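4. Messbecher einsortieren und nachkaufen vermeiden

Dieser Abschnitt behandelt die bunten Messbecher aus Kunststoff. Wer Abschnitt 3 (Schneidebretter) übersprungen hat, darf das tun, sollte aber wissen, dass die Bretter dann in 4.3 im Weg liegen.

4.1 Vorbereitung

1. Räumen Sie die Arbeitsfläche frei. Eine Topfpflanze darf stehen bleiben, sie hat meist die älteren Rechte.

2. Leeren Sie die Schublade, in der die Messbecher wohnen sollen. Gummiringe, Korken und der Schlüssel, zu dem es kein Schloss mehr gibt, kommen in die Kiste aus Abschnitt 1.

3. Holen Sie sämtliche Messbecher zusammen. Sehen Sie auch im Mehl nach. Und im Katzenfutter.

4. Waschen Sie alle Becher mit warmem Wasser und Spülmittel und lassen Sie sie über Nacht trocknen.

Vorsicht: Dünnwandige Kunststoffbecher gehören in den oberen Korb der Spülmaschine, falls überhaupt. Unten werden sie zu Schalen von eigenwilliger Form, mit denen sich nur noch der gute Wille abmessen lässt.

4.2 Auslegen

1. Legen Sie die Becher einzeln auf den Tisch, mit Abstand, nichts ineinander gestapelt. In welche Richtung die Griffe zeigen, ist an dieser Stelle vollkommen gleichgültig - Ordnung kommt später.

2. Suchen Sie auf jedem Griff die Größenangabe. Ist sie abgerieben, füllen Sie den Becher randvoll mit Wasser und gießen Sie es in ein Gefäß auf der Küchenwaage. 100 Gramm Wasser sind für unsere Zwecke 100 Milliliter.

3. Schreiben Sie die Farbe und das Volumen auf die Karte, die diesem Heft beiliegt. Verlassen Sie sich nicht darauf, dass Sie sich das merken. Gelb ist nicht von Natur aus kleiner als Grün, auch wenn man das nach zwei Wochen gern glaubt.

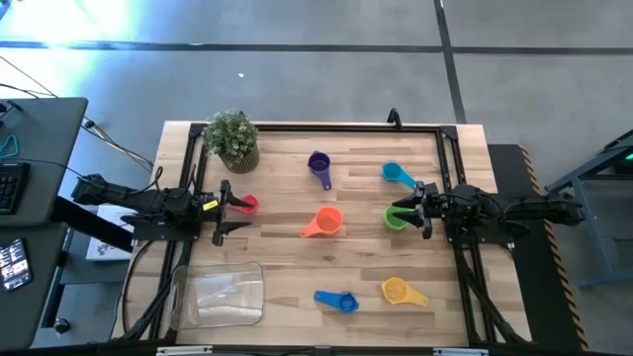
Für die Karte genügt ein Bleistift. Seija Nieminen, von der die erste Fassung dieses Heftes stammt, empfahl wasserfeste Tinte und besaß am Ende eine Karte, auf der jeder Fehler ewig hielt.

Hinweis: Die Farben sind von Hersteller zu Hersteller verschieden vergeben. Ein roter Becher aus dem einen Satz und ein roter aus dem anderen haben miteinander nichts zu tun. Mischen Sie die Sätze deshalb nicht, oder nur dann, wenn Sie Kuchen als Glücksspiel betrachten.

4.3 Sortieren

1. Ordnen Sie die Becher der Größe nach in einer Reihe, den größten links.

2. Drehen Sie jetzt alle Griffe in dieselbe Richtung.

3. Setzen Sie die Becher von groß nach klein ineinander. Ein Becher, der klemmt, gehört nicht an diese Stelle. Drücken hilft nicht und macht das Auseinandernehmen zu einer Beschäftigung für zwei Personen.

4. Stellen Sie den Stapel in einen durchsichtigen Behälter ohne Deckel. Mit Deckel wird der Stapel nach dem Backen nicht zurückgestellt, sondern obendrauf.

5. Stellen Sie den Behälter in die Schublade, vorn rechts. Linkshänder: vorn links. Unter dem oberen Rand der Schublade müssen 30 Millimeter frei bleiben, sonst geht sie einmal zu und dann nie wieder auf.

4.4 Wenn etwas nicht stimmt

Ein Becher fehlt: Prüfen Sie Mehl, Zucker, Badewanne und Sandkasten, in dieser Reihenfolge. Kaufen Sie frühestens nach einem Monat nach.

Ein Becher ist übrig: Er stammt von einem anderen Satz oder von den Nachbarn. Schenken Sie ihn dem Vogelfutter.

Der Stapel wackelt: Zwei Becher sind vertauscht. Zurück zu 4.3, Schritt 1.

Der Kunststoff riecht nach Curry: Kein Mangel im Sinne dieser Anleitung. Ein Bad in Wasser mit Natron mildert den Geruch, ein eigener Becher für Gewürze erspart ihn.

Weiter mit Abschnitt 5, Dosen und ihre Deckel. Planen Sie dafür einen ganzen Nachmittag ein.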